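Quiénes somos

Colier es una empresa de producción y acondicionamiento de hortaliza de hoja para hostelería, comedores colectivos y distribución minorista. La actividad se reparte entre 2 centros: Clallport, con los invernaderos y la cámara de expedición, y Jinham, donde se realizan el corte, el lavado y el envasado.

Producción

El cultivo se lleva a cabo en sistema hidropónico de lámina de nutrientes, con recirculación completa de la solución. La conductividad y el pH se registran de forma continua y se corrigen por dosificación automática. El 70 % de la superficie se destina a lechuga; el resto, a espinaca, rúcula y aromáticas, según la programación de cada campaña. En agosto se reduce la densidad de plantación para limitar el espigado.

Toda la semilla procede de proveedores con pasaporte fitosanitario. El control de plagas se basa en fauna auxiliar y trampas cromáticas, con revisión semanal por sector.
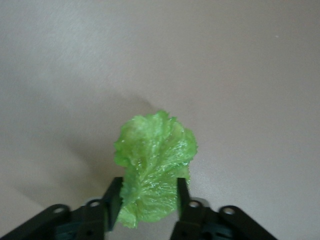
Hoja de lechuga de borde rizado.

Acondicionamiento y calidad

El 100 % de los lotes se identifica en origen con un código que recoge sector, variedad y turno de recolección. La línea de lavado y centrifugado de Jinham, suministrada por Stüber, trabaja con agua refrigerada y control de desinfectante residual. El producto envasado se conserva a 2 °C hasta su carga.

Servicio

Los pedidos recibidos antes de las 14:00 se preparan para la expedición del día siguiente. Las fichas técnicas, los formatos disponibles y las condiciones de suministro pueden solicitarse al departamento comercial mediante el formulario de contacto.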